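Hisano on disc: three evenings well spent
July 2021

I'd only ever seen Hisano on a knackered telly with the colour gone green, so the new Ernell box set was an easy sell. And what a treat it is! Mereana Gilchrist's slow, rainy ghost story looks properly dark now (the ferry crossing made me sit up), and the sound has been cleaned without scrubbing all the hiss off.

The extras are a mixed bag. Roscoe Mbeki's commentary is lovely, all gossip about lenses and bad catering, but the second disc's menu is a pain — you have to go back to the start after every short. There are seven of them, so that gets old fast. The booklet has a good essay by Saskia McKinnon and some very small type.

Mine is number 900 of 3,794. If you like your horror quiet, grab one before they go.
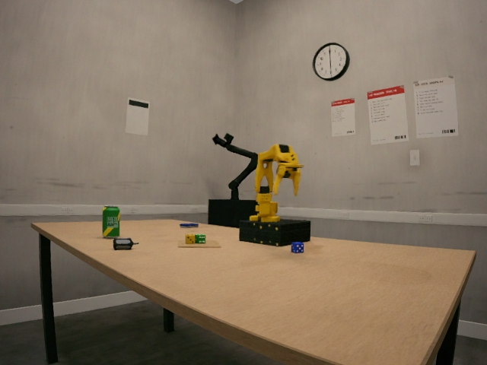
Yellow robotic arm on a wooden table, computer render.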